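Wrist camera now or later? Budgeting for a small arm

Posted by Sohail Dogar, 23/02/2025

We are a two-person shop planning our first arm. The Brondach quote is 2,859 for the arm, 518 for the parallel gripper and 618 for a wrist camera. I can cover the arm and gripper this year. Could I leave the camera until November, or will I regret it? We would be picking up flat prints and small boxes. I have been trying the layout in simulation first.

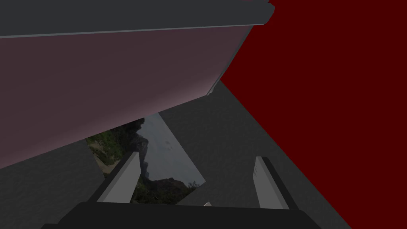 Simulated view over the open gripper, landscape print between the fingers

The print slides partly under the big mauve panel and I can't tell if a fixed overhead camera would do the same job for less.

Amanuel Woldegiorgis

Buy the arm and gripper together and check that the wrist flange has room for a camera bracket. Adding one later is fine if the cable can run down the arm – ask before you order. An overhead camera won't help with anything under an overhang. For flat prints I would also price a suction cup. Two fingers need an edge to grab, and paper lying flat doesn't give you much of one. Keep some money back for mounts and cables too. Ours took 16 weeks to arrive, so ask about lead time.

Gounder

get the camera now, you will end up buying it anyway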